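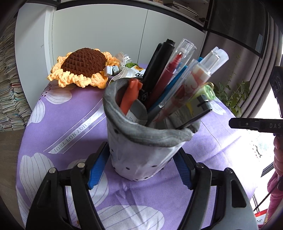
Min-kyu Yeom
Responsable de documentación, módulo de percepción de Kinum

4. Configuración de la segmentación en escenas con objetos agrupados

Esta sección explica cómo preparar el módulo de percepción de Kinum para recipientes llenos de piezas pequeñas: botes de bolígrafos, cubiletes de herramientas, bandejas con material de oficina. Se da por hecho que la instalación (sección 2) y la calibración de la cámara de muñeca (sección 3) están terminadas. Si ha cambiado la óptica o el soporte después de calibrar, repita la sección 3 antes de seguir.

Un portalápices lleno es un caso difícil para los valores de fábrica. El bolígrafo azul solo asoma a tramos entre los demás, un clip o capuchón transparente se le cruza por delante y la punta del rojo queda dentro de una tapa de plástico claro. Con el perfil estándar, el azul suele salir dividido en varias máscaras y el plástico transparente se pierde o se asigna al objeto de detrás.

4.1 Crear el perfil

1. Abra el panel de Kinum y entre en Perfiles > Nuevo.

2. Elija la plantilla «Recipiente denso». No parta de «Mesa plana»: esa plantilla elimina todo lo que queda por encima del plano de apoyo a partir de cierta inclinación.

3. Asigne un nombre sin espacios ni acentos. El planificador Eltonura lee el nombre tal cual y rechaza los demás caracteres.

4. Guarde y pulse Activar. El indicador de estado pasa de gris a verde cuando el perfil está cargado.

4.2 Máscara de la pinza

Los dos dedos de la pinza aparecen siempre en la parte baja de la imagen, a ambos lados del objeto. Si no se excluyen, las almohadillas azules acanaladas se segmentan como objetos y el planificador intenta agarrarlas.

1. Abra la pestaña Exclusiones y pulse Capturar pinza.

2. Lleve la pinza a la apertura máxima y espere a que termine la captura.

3. Repita con la pinza cerrada y con una posición intermedia. El programa interpola la máscara entre las tres.

4. Ajuste el margen de la máscara a 16 píxeles. Con menos margen, los pasadores plateados de las articulaciones dejan reflejos fuera de la zona excluida.

Nota: la máscara se guarda con el perfil, no con la cámara. Al duplicar un perfil se duplica también la máscara —incluso si el nuevo perfil se va a usar con otros dedos—.

4.3 Separación de instancias

1. En Segmentación, fije el número máximo de instancias por recipiente en 20.

2. Active Unir fragmentos colineales. Esta opción junta los tramos visibles de un mismo objeto alargado cuando comparten eje y color.

3. Fije la tolerancia angular en 3 grados. En un bote donde casi todo se inclina hacia el mismo lado, una tolerancia mayor acaba uniendo bolígrafos vecinos.

4. Active Materiales translúcidos. El cálculo es más lento, pero sin esta opción no se obtienen contornos utilizables en capuchones y cuerpos transparentes.

5. Pulse Probar y revise las máscaras una por una. Cada objeto debe tener un solo color.

Precaución: no active Unir fragmentos colineales en recipientes con piezas idénticas. El módulo no distingue dos lápices iguales alineados y los tratará como uno solo de doble longitud.

4.4 Fondo y exposición

Los manteles estampados generan falsos positivos. Una flor blanca grande sobre tela morada tiene bordes tan marcados como los de una hoja de papel, y los pliegues añaden sombras que el detector puede tomar por cantos.

1. En Fondo, seleccione Textil estampado.

2. Limite la zona de interés al recipiente y a lo que sobresale de él. Los objetos cercanos, como un girasol de ganchillo o un lazo de cinta, deben quedar fuera.

3. Si entra luz directa por una ventana, cambie la exposición a Manual y fíjela en 3000 microsegundos. Compruebe que la zona más clara de la tela conserva algo de dibujo.

4. Si no lo conserva, baje la exposición o cierre la cortina. El filtro de altas luces no recupera zonas saturadas.

Nota: la exposición automática mide el centro de la imagen. Un recipiente claro en el centro y una ventana a un lado dan lecturas que cambian con cada movimiento de la muñeca.

4.5 Envío al planificador

1. En Salida, elija Eltonura como destino.

2. Marque Enviar oclusiones. El planificador necesita saber qué objeto está delante para decidir el orden de extracción.

3. Ejecute una simulación sin movimiento y compruebe que el primer candidato no tiene nada cruzado por delante.

Precaución: mantenga las manos fuera del alcance de la pinza desde que pulse Ejecutar. La parada por software no sustituye al pulsador de emergencia.

Si el planificador devuelve «Sin candidatos», revise primero la máscara de la pinza (4.2). Los demás códigos de error figuran en la sección 7.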